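Let the Dishes Dry on Their Own

Opinion, by Ritu Pant

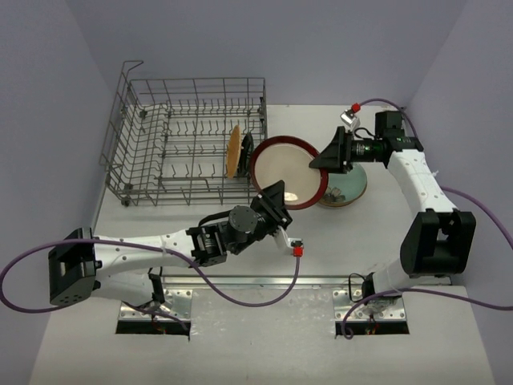 Is it worth drying dishes by hand after washing them?

For most households it isn't. A rack does the same job while you do something else, and a plate that has stood in the air overnight is as dry as anyone needs it to be.

I grew up in a house where the towel came out the minute the water went off. One person washed, one dried, and one put away, and if you were slow with the towel you heard about it. My aunt, Neelam Mishra, ran her kitchen this way until she was well past the age when she should have been sitting down after dinner. She believed that a dish left standing was a dish not finished. I believed it too, for a long time, and I dried dishes every night in three different apartments without asking what it was for.

What changed my mind was a move. The place on Dubey Street had a kitchen with 2 feet of counter on one side of the sink and none on the other. I bought a rack to save space, planning to use it only while I looked for the towel. After a week the towel stayed in the drawer.

The usual argument for drying by hand is that it is cleaner. I don't think that holds up in an ordinary kitchen. A dish towel hangs on the oven door. It wipes hands, it picks up a spill, it goes back on the door, and then it goes over a clean glass. Unless you take out a fresh one for every load, you are moving a little of the day onto the dishes. Most people I know change theirs on laundry day and give it no thought in between.

The second argument is about spots. This one is fair. In a town with hard water, glasses that dry by themselves will show it, and if you have company coming you may want to go over them with a cloth. Knives are another case. A good carbon steel knife should be wiped as soon as it is washed, and so should cast iron. Wooden spoons don't like to sit in a puddle. I dry those things and leave the rest.

The third argument is the one people really mean, and it has to do with how a kitchen looks. A rack with dishes in it looks like a chore somebody walked away from. My neighbor Ming-te Tam keeps his rack under the sink and brings it out only when he needs it, and his counters are always bare. I understand the wish. But a bare counter at ten at night costs him a quarter of an hour he could have spent on the porch, and he complains about that quarter of an hour fairly often.

I would also say something about the rack itself, as people tend to buy the wrong one. The big two-level kind is meant for a family of six and holds so much that you stop emptying it. A small one fills up and makes you deal with it. Plates should stand with space between them. If they lean on each other the wet stays where they touch. Bowls need to be tipped well forward or they hold a spoonful of water in the foot — this is the most common mistake, and it is why some people decide racks don't work. Whatever tray sits under the rack has to be emptied and scrubbed, or it turns slimy by Thursday.

Hemant Mittal, who I worked with for 11 years, used to tell me that drying was the only time he and his wife talked without the television on. I can't argue with that. If two people like standing at a sink together, the towel is a fine excuse and they should keep it. I only object when one tired person is doing it alone, at the end of a long day, out of a feeling that it's required.

There are chores that get worse if you put them off. Grease sets, laundry sours in the machine, and trash in July can't wait until morning. Wet plates are different. They improve by being left alone, and I can think of very little else in a house that does.

My aunt visited last spring and dried everything in my rack before I was up. I thanked her and put the towel in the wash.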